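Filed under: Reviews > Robotics > Hands & Grippers
7 min read

I've been putting off writing up the Tatska hands for a while, mostly so I could be fair about them. One of mine went wrong in a way that rattled me, and I wanted some time on the replacement before I said anything in public. So this is the long version, good stuff included!

Quick background. I bought a pair in December to go on a two-arm setup I share with Dexter Benavides, who does the wiring and most of the worrying. The hands came in a Claltley case (nice foam, terrible latches) with mounting plates, two cable sets and a manual that is 50 pages long and spends nine of them on warranty. Setup took an afternoon. The fingers move beautifully, much smoother than the Brinkmann grippers we had before, and the software talked to our controller on the first try. I was smitten, I'll admit it.

We put them straight onto board work, which means pegs, a gear, a cylinder, small blocks, all the fiddly stuff that shows you fast whether a hand is any good. By the end of the first week we were at 300 runs and I had maybe a dozen dropped parts to complain about. Then at run 553, a little after 4 p.m., the right hand closed on a block and would not open.

I don't mean it was slow. I sent the open command three times and the status light stayed a cheerful green. The arm, which trusts whatever the hand tells it, started its lift with the fingers still clamped and dragged the corner of the board up with it. Dexter hit the stop. Good reflexes, that man.

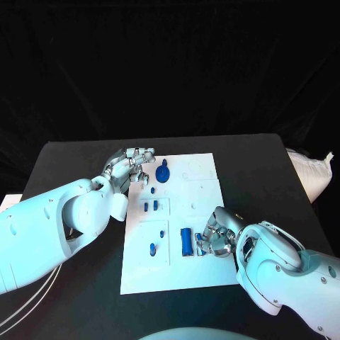

And then I did the dumb part, so learn from me. The arm was stopped, so I figured everything was stopped, and I reached in to pry the block out with my fingers. The hand has its own power line! The emergency stop on our arms doesn't cut it, and nothing on the hand tells you so. It squeezed again while my thumb was in there. I got a purple nail and a very good vocabulary workout. If I'd been wearing a glove with a loose cuff I think it would have been a lot worse.

The manual does mention separate power, to be fair, in a single line on page 41, under "Accessories." I read it that evening with my thumb in a bag of frozen peas.

Once we got the cover off, the cause looked pretty simple. A position sensor connector in the palm had worked its way loose. With no reading coming back, the hand seems to assume it's already open and just keeps reporting that all is well. That's my real beef with this product. A connector can come loose on anything, fine, but losing a sensor should throw a fault and drop the grip force, and this one showed me a green light.

Support was better than I expected. They answered the same night, asked for the logs, and had a new hand to us in under two weeks. The replacement has a dab of glue on that connector, so I'm guessing I wasn't the first. When I asked whether the firmware would get a proper fault check, they said it was "on the list." No date.

What we changed on our side:

We ran both hands through a Studley relay box, so the big red button now kills the arms and the hands together. Cheap, and it took Dexter an hour.

The arm won't lift until the fingers have moved the way they were told to, checked against motor current, so we're no longer taking the hand's word for it.

No fingers on the board until the hand's plug is physically out. Dexter made a sign. It has my thumb on it.

So would I buy them again? Yeah, I think so — the motion is that good, and I haven't found anything else at this price that handles a small peg so gently. But I would not put one in a classroom, or anywhere people reach in out of habit, until that fault check ships. Wire the stop yourself before you run it even once, and pop the palm cover to look at that connector while you're at it. Mine gets looked at every Friday-ish, or whenever I start feeling nervous.

Three and a half stars. It would be four and a half with an honest status light.

Related
Brinkmann two-finger grippers, one year on
Studley relay boxes: which size do you need?
The Claltley case and its awful latches
Cable routing for people who hate cable routing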